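About Brolten

Small automation workshop, Chisholm. Open day every May, visits the rest of the year.

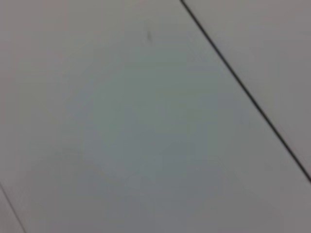

Close view of the grey panels, dark seam top right, small mark near the top edge.

Who we are

Brolten is a robot workshop and a training school, same building, same people. Set up by Shiyu Jia, who still runs the workshop side. Samah Zaki looks after courses and visits. If you've emailed us, it was probably Samah who wrote back. If you rang and it rang out, sorry, we were on the floor with the ear muffs on.

We do surface work. Wiping, inspecting, finding edges, following a join from one end to the other. Not glamorous. Most of our customers have a job somebody does by hand, bent over, all day, and they want to know if an arm can do it. Sometimes yes. Sometimes we tell them to buy a better bench.

What we use

Two arms on fixed stands and one on a trolley. Small cameras at the wrist, so the arm sees what it is about to touch. Our own software on top, called Skoltalus, which started as Shiyu's weekend thing and is now what everybody here uses. It does seam finding, mark finding, and a slow mode for visitors. The slow mode was Samah's idea and it gets used more than anything else we've written.

Grippers come and go. There's a drawer of them. Ask to see the drawer.

Open day

Doors at ten, finish when the sausages run out. Kids welcome, closed shoes please, everyone. The last one brought in 65 people through a room that is comfortable for 30, so we now do it in groups. Put your name on the sheet at the front desk when you come in and we'll call you.

What happens in a group:

Safety talk, short. Where the yellow line is, where the red buttons are. You will be shown the red buttons twice.

Seam demo. Wrist camera goes in low over the panels, picture comes up on the wall screen. Software looks for the dark line. We talk through what it's picking and what it's ignoring, and why a plain grey surface is harder than it looks. Pale colour, soft light, not much to grab on to. A faint line is a lot more trouble than a bold one. People always want to know if a scuff or a speck will fool it, so we get into that as well. Bring your questions, this is the bit that runs over time.

Your turn. One person at a time on the hand controller, slow mode on. You steer the camera along a join and try to stay with it. Harder then it sounds. Shiyu will stand next to you and say very little.

Tea, then the next group.

School visits

Years 7 and up. Half a day works best, a full day is possible if the school brings lunch. We've had 19 schools through so far, some of them more than once. Teachers get a booklet beforehand with the maths in it (angles mostly, a bit of averaging) and a set of pictures from the wrist camera so the class can have a go at marking the seams on paper before they see the arm do it. Pencils and rulers. Works really well, we stole the idea off a retired teacher in town and she knows.

Please send the headcount early. Also allergies, also anyone who doesn't like sudden noise, as the compressor kicks in without warning and it's in the next bay.

No charge for state schools within an hour's drive. Others, ask.

Company visits

Different day, smaller group, no sausages. Bring a sample of your surface if you can carry it. Tile, benchtop, flooring, a bit of cladding, whatever. We'll put it under the camera while you're here and you can see for yourself what comes up on the screen. Glossy stuff is a pain, bring it anyway. If it's too big to carry, send photos and measurements and we'll have a think.

We don't quote on the day. You get a written note afterwards with what we tried, what we'd try next, and a price if there's a price to give. The note goes out in a week or so. Longer in May, for obvious reasons.

Brenetti were the first to take one of these visits through to a proper job, a floor inspection trolley, and it's still running at their site. They let us bring visitors over to see it now and then. Small numbers, steel caps, booked well ahead.

The building

Used to be a joinery. Still smells like one when it rains. Concrete floor, roller door, mezzanine where the desks are. Ground floor is all step free, toilets included. The mezzanine isn't, but nothing for visitors happens up there except Samah's filing.

We moved in with one arm and a borrowed forklift. The neighbours have been very patient about the roller door.

The people

Shiyu Jia, founder, workshop. Mechanical background, then years in a packing plant fixing conveyors at three in the morning. Wrote most of Skoltalus. Does the demos.

Samah Zaki, courses and visits. Taught high school science before this. Wrote the booklet, runs the groups, decides when the demo has gone on long enough.

Plus two technicians and usually an apprentice. Apprentice spot comes up each year, applications by email, a page about something you've fixed is better than a long resumé.

Short courses

Evenings, six weeks, eight people max. Start with the arm switched off and learn what each joint does. Camera set-up in week three. By the end you'll have written a program that finds an edge and follows it on our panels, and you'll have met all the ways it can wander off. No coding needed to start but you'll be doing some by week four, so be ready for that.

Course fees are on the bookings page. Concession available, just tell us, no forms.

Getting here

PO Box 3880 for post. For the workshop itself, come in off the main road, past the tyre place, second driveway. Green roller door. Parking out front is shared so please don't block the tyre people in. Bus stops at the corner and it's a five minute walk, no footpath for the last bit so mind the trucks.

Bookings by email only at the moment, the web form is broken and we know. Put "visit" in the subject line plus how many of you and wether it's school, company or just curious. All three are fine.

Page last updated December 7, 2022. Opening hours over the summer break are on the door.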